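Reviewed December 25, 2025

# Barkus countertop water filter: a long-term review

I bought the Barkus in January to replace a pitcher that took up half a shelf in the fridge. It has been on my counter ever since, next to the toaster, and I've now gone through enough cartridges to say how it holds up. I paid full price for it at the Erkwood kitchen store.

## What it is

The Barkus is a small upright housing with one cartridge inside. A hose runs to a diverter valve that screws onto the end of your kitchen faucet. Pull the knob and water goes through the filter and out of a short spout. Push it back and the faucet works as usual. There is no electricity and no app.

In the box you get the housing, the hose with the valve already attached, one cartridge, a plastic wrench and 3 adapters. The adapters matter. My faucet is an older Shiferaw with an odd thread, and none of the three fit. A brass adapter from the hardware store solved it for a few dollars. If your faucet has a pull-out spray head, don't buy this model. The valve is too heavy for it and the hose will twist.

## Setup

The printed instructions are one folded sheet with small drawings. They leave out that the rubber washer goes in with the flat side facing the valve. I put mine in the other way and had a drip for two days. My neighbor Temitope Balogun has the same filter and had the same drip.

You're told to run the first water to waste for 10 minutes. It comes out gray at first from the carbon dust, then clears. I did the full time and then filled a large pot for the plants before drinking any.

## Taste

Our tap water is safe but it smells of chlorine, worse in summer. The Barkus takes the smell out completely when the cartridge is new. Coffee is better for it. Tea is a lot better, and there's less of a film on the surface.

It doesn't soften water. I still get scale in the kettle, and I still have to descale it with vinegar. The box says this in small type on the back, so it's no secret, but I've seen people complain about it in other reviews.

To check my own opinion I set up a blind tasting at home with Kazue Shibata and Umut Güler, using plain cups with tap water, Barkus water and water from my old pitcher, all at room temperature. Kazue picked the tap water right away. Umut needed a second round. Neither could tell the Barkus from the pitcher with a fresh cartridge in it, and I couldn't either.
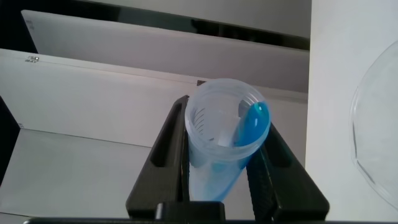
*Photo: Ruwan Siddiqui*

So on taste alone there's no reason to switch from a decent pitcher. The case for the Barkus is speed and space. A liter takes well under a minute, there's no waiting for anything to drip through, and the fridge shelf is free again.

## Cartridge life

The maker claims 7 months for a cartridge. Mine didn't last that long. The flow dropped off first, and a few weeks later the chlorine smell was back. We're a household of four and we cook with filtered water too, so we probably use more than the maker had in mind. There is no indicator on the housing. I write the date on a strip of masking tape and stick it on the back.

Replacements are easy to find – Erkwood stocks them, and so does the supermarket. I also tried the cheaper Diltelska cartridge that is sold as a match. It fits, but the seal was stiff and I had to use the wrench to get the housing closed. The water tasted fine. It slowed down earlier than the original did, and I went back to the Barkus one.

## Complaints

- The spout is too short. A tall stockpot won't go under it, so I fill a jug and pour.
- The white base picks up tea stains. Baking soda gets them off.
- The hose is stiff in cold weather and pulls the housing toward the sink. A square of shelf liner underneath stops that.
- Anything hotter than lukewarm will damage the cartridge, and it's easy to forget to switch the valve back before washing dishes.

I wrote to customer service about the washer drawing. Masaru Kawaguchi answered the next day, sent two spare washers at no charge and said he would pass the note along. The sheet in the box Temitope bought later was the same as mine.

## Who should buy it

If you rent, have a standard faucet and are short on fridge space, I'd buy it. If you live alone and drink a few glasses a day, a pitcher costs less and does the same job. If scale is your main problem, look at a softener.

I'm keeping mine. The next cartridge is due in January and I've already got it in the cupboard.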